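Site Supervisor Certificate: Frequently Asked Questions

Who is the certificate for?
It is for people who already lead a small team in building or civil works and want a paper which confirms it. You do not need a school diploma. You need proof of 300 hours in a supervising role.

Where is the training given?
The classroom part is in Rutherford. The assessment can be done in Rutherford or Pitton, and you choose when you register.

How long does it take?
Most learners finish in one winter. You have 42 weeks from registration to hand in your portfolio. If you need more time, please write to us before this period ends.

What does it cost?
The full fee is $453. A second attempt at the written part is free.
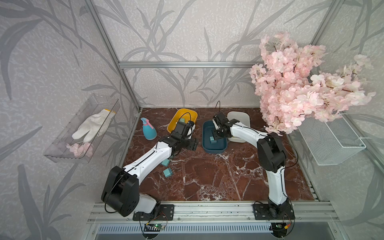
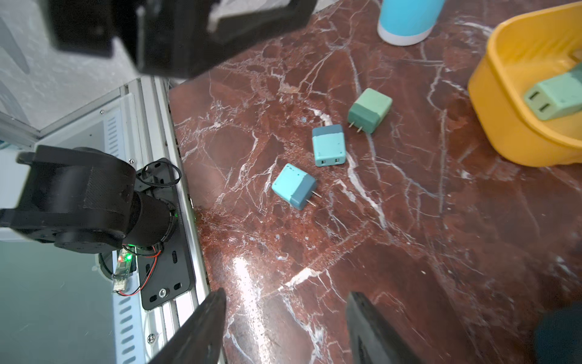
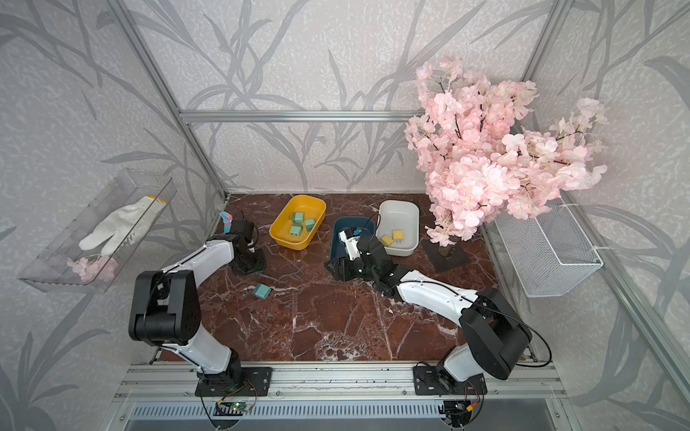

A learner from the Pitton group wrote to us that the portfolio was more work than the exam, and that she would advise everyone to collect signed daily reports from the first week. We agree with her. Reports that are signed months later are often refused by the assessor.

What must be in the portfolio?
Daily reports, one safety briefing which you gave yourself, and a work plan for a job of your choice. The personal statement should have no more than 500 words.

Can my employer pay?
Yes. Flirnach and Skumness both pay for their own staff, so if you work there, ask your office first and do not pay online.

Is the certificate valid in other states?
It has no end date, but each state has its own rules for supervisors. Please check with your licensing office.

I failed the written part. What now?
You can take it again in June. Your portfolio result stays valid.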